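Section 3: Setting up the Stallow hand-held gripper pair

If you've come straight here from the unboxing section, grab a cuppa first. You'll want both grippers charged and both indicator lights steady before you start, and the charging bit always takes longer than I remember. I wrote this guide for Hesora after setting up more of these pairs than I can recall, so where I've got an opinion I've left it in. Skip those bits if you like.

Last revised Mar 25, 2026. It covers base unit model 607 and the Mandar recording app. If you've got the older base unit, the screens look a bit different but the order of the steps is the same.

3.1 Before you start

You'll need:
both grippers, left and right
the two cables from the small grey bag
the base unit and its power pack
a table you can walk around, in a light colour if you've got one
a practice object (more on that in 3.4)

Caution: Don't plug the grippers in while the base unit is on. I've done it. It didn't break anything, but I had to redo the whole pairing from scratch and I was pretty cranky by the end.

3.2 Pairing

1. Switch the base unit on and wait for the second beep. The first one only tells you it has power.
2. Open Mandar and tap Add pair.
3. Squeeze the left gripper fully closed and hold it for 3 seconds. The app will say "Left found".
4. Do the same with the right one.
5. Name the pair. Please use a name you'll recognise in a month! Mine are all named after streets I've lived in, so my everyday pair is Stevens.

Note: If the app finds the right gripper first and labels it Left, swap them in Settings under Hands. You don't need to start over. Elif Naz Duman spotted that one while she was testing the draft of this guide, and it saved me a whole page of instructions.

3.3 Zeroing the fingers

This is the step people rush, and I get it, it's dull. But the app works out how far apart the fingertips are from the two end positions you give it here, so if you're sloppy now your widths will be off for the whole session.

1. Hold the gripper with the fingers pointing down and nothing between them.
2. Tap Zero, then close the fingers gently until the tips meet. Gently! If you crush them together the soft tips squash and you'll get a zero that's too small.
3. Tap Set.
4. Let the fingers open all the way by themselves. Don't pull them.
5. Tap Set again and wait for the tick.
6. Repeat for the other hand.

Have a look at the tips while you're there. Any grit or sticky residue should come off with a damp cloth. Don't use metho or any other solvent on them, because it dries them out and they start to split.

Caution: Keep your free hand away from the finger joints while they open. It's a nip more than an injury, but it'll make you say something the microphone picks up.

3.4 Your first handover

Right, the fun part. A handover is where one gripper passes an object to the other without putting it down, and it's the best check I know that both sides are set up properly. If your zeroing is off, you'll find out here.

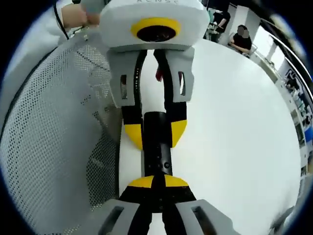 Pick something rigid, straight and not too heavy for your first go, and leave the floppy stuff (socks, bread bags, charging leads) until you've got the hang of it. Length matters more than anything else, because both sets of fingers need room. A plain tube like the matte black one is my favourite: the upper gripper has its yellow tips closed around the top end, and the other pair of yellow tips comes up to meet the bottom. You've got the whole middle of the tube between the two grippers, so the fingers aren't fighting for the same spot.

1. Tap Record and wait for the beep.
2. Pick the object up with the giving hand, holding it close to one end.
3. Lift it clear of the table and bring it to an upright position.
4. Bring the receiving gripper up from underneath with its fingers open.
5. Close the receiving fingers on the lower end and pause. Count one, two in your head.
6. Open the giving fingers and move that hand straight away from the object.
7. Set the object down and tap Stop.

The pause in step 5 feels silly the first few times. Keep doing it. The app marks the handover from the stretch where both grippers are closed, and if you go too quickly it just logs a drop and a grab.

Note: A run of 25 handovers is plenty for a first session. Your forearms will tell you the same thing. Yiğit Kırmızıgül once did 400 in a day to win a bet and couldn't open a jar that night.

3.5 Checking what you recorded

1. Open Sessions and choose the latest one.
2. Tap any handover to see the finger widths as two lines, one for each hand.
3. Look for a flat patch where both lines sit low together. That's your pause.
4. If one line never drops, go back to 3.3 and zero that hand again.
5. If both lines look jagged, check that the cables are clicked in at the gripper end. They can feel seated when they're not.

Bin the bad ones as you go! Swipe left, then Delete. They stay in the trash folder until you empty it, so there's no harm in being ruthless.

The April update to Mandar adds an undo button for zeroing, and I'll rewrite 3.3 once I've had a proper play with it. Packing the grippers away and looking after the batteries is covered in Section 4.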